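About Us

3 min read

Hi, and welcome to Fidis! I'm the one who answers the phone, orders the coffee and writes pages like this one, so if anything below sounds too chatty, blame me.

We're a small company that plans and fits out workrooms for other small companies. Shelving, storage, floors you can roll a cart over without swearing. We started in June with one client, a sewing school called Brinda, and a list of things they couldn't find. Since then we've set up 174 rooms, and I still remember that first one best (they had 75 pairs of scissors and no idea where any of them lived).

People ask what our own place looks like, and I always want to say "very elegant." It's carpet tile and white walls. We went with dark gray tiles because you can swap one out when somebody drops a pot of glue, and I love them more than a person should love a floor. And we're big believers in shelves on wheels! Roll them out, sweep behind them, roll them back. Everything without a home goes on the shelves first: boxes, bags, caps, toys, whatever came through the door.

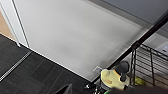
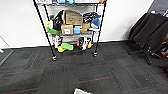
Arnar Vídalín wrote to us after we finished the Fedura job and said he'd been against open shelves from the start, that he wanted cabinets with doors, and that he'd changed his mind because he could finally see what he owned. He also said the dusting is a pain. Fair enough, Arnar, it is.

My answer to the dusting is a soft brush once a week and fewer things on the top shelf. If you really can't stand it, we'll do doors. We did doors for Frei, all the way down one hallway, and they look great.

A visit from us costs nothing. We come by, open your closets (sorry in advance), measure the walls and ask a lot of nosy questions about where you put the tape. Then you get a drawing and a price, usually within the week. We take jobs of any size, from a single corner to the biggest we've done so far, which had over 200 bins and took two of us most of a month. Bring us your worst room!

Contact | © Fidis | Back to top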